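Brastlow to fit flow limiters in rented flats after winter pressure drops

Householders in 2,732 rented flats in Brastlow are to have flow limiters fitted to their kitchen and bathroom taps from January, under a scheme intended to hold mains pressure steady in the upper part of the town during the morning peak.

The work will be carried out by Givier, the contractor that already maintains the pumps at the Flistotari reservoir. The limiters are small inserts that screw into the tap outlet or sit in the supply pipe beneath the basin. Each restricts the flow to a fixed rate whatever the pressure behind it, so that a tap on the ground floor no longer draws much more than one on the fifth.

Pressure in the upper zone fell below the agreed minimum on 92 mornings last year, according to figures put before the town's water board. Most of the drops began shortly after 6.30 am and had cleared by 8.15 am. They were short, but long enough to stop combination boilers from firing in top-floor flats, and in some blocks to leave the highest taps running at a trickle.

The cause is largely a matter of height. The Flistotari reservoir stands only a little above the highest streets it serves, and the blocks along the ridge were added to the network after the main had been sized. When demand in the lower town rises, friction losses in the trunk main increase and the pressure left at the far end falls. Losses of this kind go up steeply with flow: doubling the flow through a given pipe raises the loss nearly four times. A modest cut in the peak therefore has a larger effect at the top of the hill than the volume of water saved would suggest.

The board considered two other courses. One was a second main along the valley road, which would have meant closing the road in stages over two summers. The other was a booster station below the ridge. The booster would have raised pressure in the upper zone, but the older pipework there, much of it laid in short lengths with lead-caulked joints, was judged unlikely to stand the increase without a higher rate of leakage. A report by the consulting engineers Hájek recommended limiters as a first step, with the main to be looked at again once a full year of readings is available.

Hájek's report drew on a trial in 500 flats across three blocks, two in the lower town and one on the ridge. Loggers were fixed to the rising main in each block and read pressure once a minute. In the two lower blocks the morning peak became flatter and slightly longer. Pressure at the foot of the ridge block rose in step with it. The report notes that the trial was too small to show the effect on the trunk main directly, and that the figure for the whole scheme rests on calculation.

Noise was also recorded. A limiter of the fixed-orifice type can whistle when the pressure behind it is high, and several were changed during the trial for a type with a rubber ring that narrows as the pressure rises. This second type will be used throughout the main scheme. It is quieter and holds a more even rate, but the ring hardens with age, and in hard water it collects scale at the lip. The maker's guidance is to replace the ring every five years.

Fitting takes a few minutes per tap where the outlet has a standard thread. Taps with a moulded spout have no thread and need the in-line version, for which the supply must be shut off at the isolating valve. Givier has said that where the isolating valve has seized, it will be replaced during the same visit at no charge to the tenant. Washing machine and dishwasher connections will be left as they are, and so will bath taps — restricting a bath tap lengthens the filling time without reducing the volume drawn.

Showers are treated separately. Electric showers already limit their own flow and are excluded, as a further restriction can trip the thermal cut-out. Mixer showers fed from a combination boiler will be limited only if the boiler's minimum firing rate is known and lies well below the limiter's setting. Fitters will carry a list of common models, and will leave the shower alone where the model is not on it.

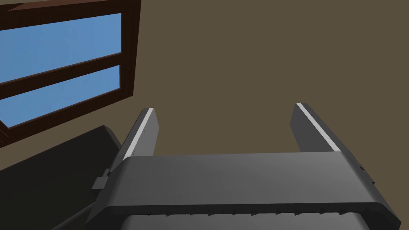 Archana Awasthi told the board's open meeting that the list was the weak point of the plan. In her block, she said, half the boilers had been changed by previous landlords and no longer had a legible plate, and a fitter with ten minutes to spare was not going to work out what they were. She asked that tenants be given the firing test in writing, so that they could repeat it themselves if the hot water began to cut in and out.

The board agreed to this. A single sheet will be left in each flat after the visit, giving the rate set at each tap and the steps of the test. The hot tap is opened fully, left until the boiler fires, and then closed slowly until the burner goes out. If the burner goes out while the tap is still more than half open, the tenant is asked to telephone Givier, which will refit the tap with a limiter of the next size up.

A second speaker asked whether water bills would fall. The board's answer was that they would in metered flats, though not by much. Water drawn to fill a pan, a kettle or a basin is the same with or without a limiter. The saving comes from running taps — hand-washing, rinsing, cleaning teeth — and varies a good deal from one household to another. In unmetered flats the bill will not change.

Landlords have raised the question of who looks after the limiters once they are in. Under the terms published with the scheme, the inserts become part of the tap and pass to the owner of the flat after the first year. During that year Givier will deal with any fault. Afterwards the owner may remove an insert, but must tell the board, which keeps a register for its pressure calculations. No penalty is attached to removal. The engineers' calculation assumes that a proportion will be taken out or will fail, and the report gives results for several such proportions.

Owners of a further 700 flats, mainly smaller buildings of two or three storeys, have been invited to join on the same terms but are not obliged to. Houses are outside the scheme for the present. They make up most of the connections in the lower town, and the report suggests that extending the work to them would be the obvious next stage if the first year's readings are poor.

The order of work follows the layout of the network, beginning in the lower town, where the limiters have the most effect on the trunk main, and reaching the ridge last. Tenants on the ridge have objected that those with the worst pressure will wait longest. The board's view is that limiters on the ridge itself do little for the ridge, and that the benefit there will be felt as the lower blocks are completed.

Two pressure-reducing valves in the lower town will be reset during the same period. Both were installed to protect older service pipes and have drifted from their original settings. Resetting them should reduce background leakage at night, when demand is low and pressure in the lower streets is at its highest. The night flow into each district will be measured before and after the change. Some discoloured water can be expected for a few hours following the work on the valves, caused by sediment being lifted from the bed of the pipe. It should clear if the cold kitchen tap is run gently. Hot taps and washing machines are best left unused until it has.

Loggers will stay in place at six points on the trunk main and at the top of each ridge block. The readings are to be published monthly as a table of daily minimum pressures, with the time of day at which each minimum occurred. Hájek has asked for the temperature at the reservoir to be recorded alongside them. Several of the worst mornings last winter followed hard frosts, and the engineers want to separate ordinary demand from the effect of burst service pipes and of taps left running to keep them from freezing.

Tenants will receive a card giving a morning or afternoon visit at least two weeks ahead. An adult must be at home. The cupboard beneath the kitchen sink should be cleared beforehand, and any filter or hose attachment taken off the tap. Attachments can be put back afterwards in most cases, though jug-type filters that screw to the outlet may not seal against the new insert. Visits can be moved once by telephone between 8 am and 5 pm.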